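Open day at Drastside: buns, robots and one very loud stop

Posted October 2023

So I finally made it to the Drastside open day! I'd been meaning to go for years (it's a converted mill building, half of it workshops, half of it small firms that build things), and this time Adi Harahap had a spare ticket and a car, so there went my last excuse. My ticket was number 1519, in case you want to know how popular these things have gotten. We still had to park by the river and walk.

We started on the ground floor with Skindetti, who do conveyor guards and light curtains, and I know how that sounds, but I ended up staying way longer than I planned. They had a cutaway of an emergency stop button you could take apart and put back together. I did it twice. Adi did it once and had a spring left over.

Upstairs was what I'd come for: Pamitz, the kitchen automation people. They've got a two-armed robot that they're teaching to do small food jobs, and the job of the day was moving steamed buns from a steamer to a plate. Drahomíra Baláž gave the talk. She's been on the project from the start, and she spent maybe two minutes on what the robot does well and the rest of her slot on the week it all went wrong. Best talk of the day, easily.

What happened is this. They'd been running the bun job for days with no trouble. Then, in the middle of a run, the left arm reached in for the steamer, got hold of the rim and started to lift when it should have held still. The right arm was still on its way to the plate. The pan tipped, the wrist hit its force limit, and the whole machine dropped into a protective stop with the alarm going — she played us the recording and a kid in the front row covered his ears. The count on the screen said cycle 2571. She's kept that number as the name of the fault, so everyone at Pamitz just says "a 2571" now when something lets go at the wrong moment.

First they blamed the software, because of course they did. Matúš Rusnák went through the logs and couldn't find a bad command anywhere. Then they blamed the pan. Shiny metal is a pain for cameras, apparently, and they lost a whole afternoon to changing the lights. It was the cable in the end! The one to the left gripper had a connector that wasn't seating all the way, so when the arm reached far forward the signal saying how wide the fingers were open would drop out for an instant. The controller filled the gap with the last value it had and carried on as if the grip was finished. Next step in the program: lift.

I asked the obvious question, which was why it didn't just stop when the signal went away. Drahomíra said yes, that was the real fault, and the cable was only how they found it. There was a timeout, but somebody had set it far too long while testing and it never got set back. It's now 40 milliseconds, and if the reading is gone for longer than that, both arms freeze where they are. Not only the one with the problem. She was very firm on that bit.

The other changes were pretty low-tech. They check the connectors by hand before each session, with a paper list and a pen on a string. There's also a rule that you don't reach over the table to rescue a bun, ever, until the arms are stopped and somebody has said so out loud. A student did reach in that first time. He was fine, but I could tell she still didn't like telling that part.

A man behind me wanted to know about burns and steam, and that turned into a long back-and-forth I only half followed. The short version, I think, is that they practice everything with the heat off and have a separate set of rules for hot work, which they haven't signed off on yet. They had 13 points on their list to clear first.

We finished up in the courtyard with soup from the Štefanec stand (get the bean one, bring cash) and missed the last shuttle. If you go next year, do the upstairs first, because the line for the Pamitz room was down the stairs by noon and they only let in small groups. And wear real shoes, the floor in the old wing is all over the place.

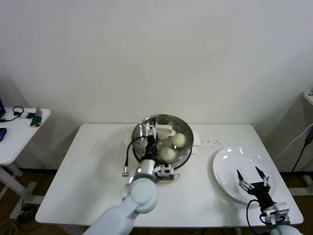
The bun job at Pamitz, with the left gripper at the steamer and the right one over the plate.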